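Bedroom set: where we are before the break

2018-12-22. Quick one from the Falum bench, typing this between uploads so forgive the shape of it.

We have 931 episodes in the bedroom set. That is good ones, after Cyril Horrocks went through and threw out the ones where the headset slipped or somebody answered the phone halfway. Target for May is still what it was. Bigger. We'll get there if more of you sign up for January slots, the sheet is on the door and it has a lot of white in it.

What counts as an episode, for the people who joined after the fall meeting: one bed, one task, start to finish, no talking to the person next to you. Pillow to the head end. Pillow to the foot end. Pull the sheet smooth. Fold the blanket in half and in half again. Reset and go. If you fumble, keep going and fix it, don't stop and restart. The fumbles are the part Grakavow learns the most from, and we threw away a lot of them early on thinking they were mistakes. Our fault, not yours.

Lorraine Staniforth has been running the rooms and has done 80 episodes herself this month, more than anybody. She also moved the furniture. Thank you Lorraine. Your back will recover. 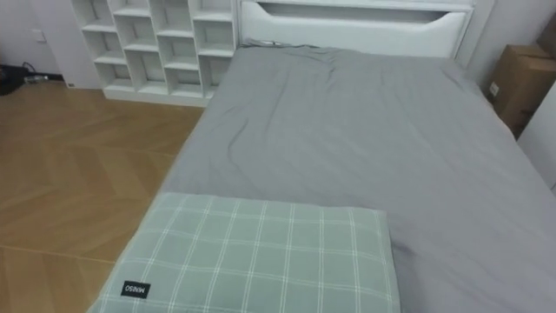 Start poses are what I need people to think about over the break. The model has got lazy. It sees a bed and reaches for the head end, every time, the reason being that most of you are tidy people and start with the pillow close to where it belongs. So, far end please. Down at the foot, lying flat, a bit of it hanging over the side of the mattress is great, and the label can be upside down like the MINISO one, I don't care which way up it is. Plaid on plain gray is an easy pair for the tracker so we also want hard pairs, gray on gray, white on white. Bring a pillowcase from home if you have an ugly one. Wrinkles in the sheet stay in. Do not smooth it first unless smoothing is the task!!

Labels. Still a mess. 70 episodes came in tagged "pillow move" with no direction, and Cyril had to watch every one to find out. Please use the full tag: object, from, to. "pillow foot head" is enough. No capitals, no commas. If the thing you moved has a side that matters (blanket, towel) add the side at the end. If you forgot what you did, watch it back before you tag it, dont guess.

Trevik is the new upload tool and it replaces Reddy as of this week. Reddy will still open but it isn't sending anything anywhere, so if you used it in the last few days your episodes are sitting on the laptop. Open Trevik, press Import, wait. It looks frozen. It isn't frozen. Let it finish before you close the lid.

Results, since people keep asking me in the hallway. We trained on the set as it stood at the start of the month and ran the pillow task on the arm in a room it hadn't seen. Pick was fine. Place was so-so, it let go too early and the pillow ended up half on the headboard. Lorraine thinks our own demos have a bit of a throw at the end and I went back and looked and she's right, we all toss it. Me included. So from January, set it down. Hand stays on until the pillow is on the bed, then let go, then hands back. Slower is fine.

Sheet smoothing is nowhere yet. It pats. That's all I can say, it pats the bed and stops. Cyril has a theory that we need two-handed episodes and we only have 4 of those, so if you're looking for something to do in the new year, two hands, start from the head end, work down, try diferent speeds.

Other bits:

Batteries go back on the charger, not in the drawer.

Wipe the headset pads when you're done.

Long sleeves or short sleeves both ok, we want a mix. Rings and watches ok too.

Slots are 40 minutes with the changeover included. If you run over, the next person loses theirs.

Send tag questions to Cyril, room questions to Lorraine, Trevik questions to me.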